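Folding on the bed vs a proper table

vetwood_6
Urmila Pant's blog reckons you fold faster on the bed. I doubt it. A mattress gives, so nothing stays square.

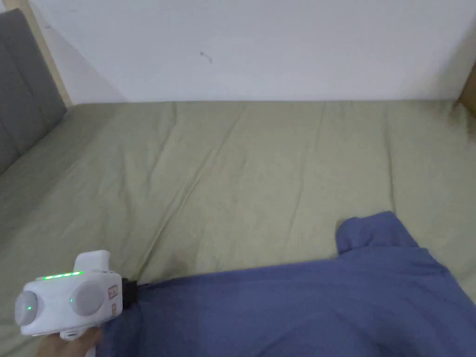 Re: Folding on the bed vs a proper table

godoy535
Pick it up by the middle and you've lost your corners anyway. 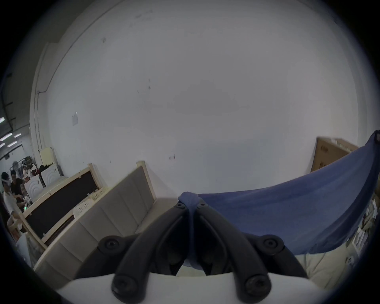 Urmila Pant: Corners come later. Shake first, then flatten.

stokutgate
Flatten against what? A fitted sheet has its own creases 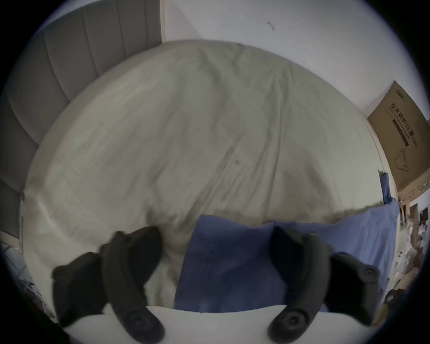
and they come straight through the cloth – two goes and mine still looked slept on. Kitchen bench for me.
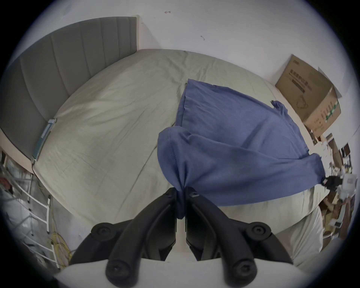

Blue cloth on the bed, still crumpled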